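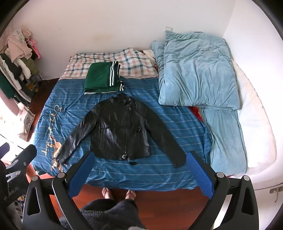 The jacket, the green track pants and the bed they've taken over

12/30/19

Every year at this point somebody tells me to fold my way to a calmer life. This time it was my sister-in-law, Mererid Mostyn, who swears by a method called Stareo. You lay each thing out flat, look at it properly and decide whether it has earned its place. Then you fold it into a rectangle. I have my doubts.

Track pants, fine. They went into a neat block with the white stripes showing down the side, and I'll admit I was pleased with that for a minute or 2. But what is anyone meant to do with a biker jacket? It has a high collar, a zip that runs off at a slant and a round buckle hanging from the hem. Stareo says thirds. I tried thirds. The sleeves came back out and the creases looked worse than when I began, so flat on the duvet it went again, arms out.

I bought it in July from Addale, the second-hand place by the station, where the man told me the cut went back to 1930. I didn't believe him then either. I have worn it 19 times at a generous guess, mostly to the shop.

The book also wants the bed clear before you start. Clear to where? The light blue comforter has nowhere else to live, so it got shoved over to one side in a heap and I worked on the striped bit that was left. Mererid says that's cheating.

Anyway, the jacket is going on a hanger – a thick one, the thin ones ruin the shoulders. The green pair can stay folded until I next want them. I'll give the drawers until the end of January and report back, though I wouldn't hold your breath.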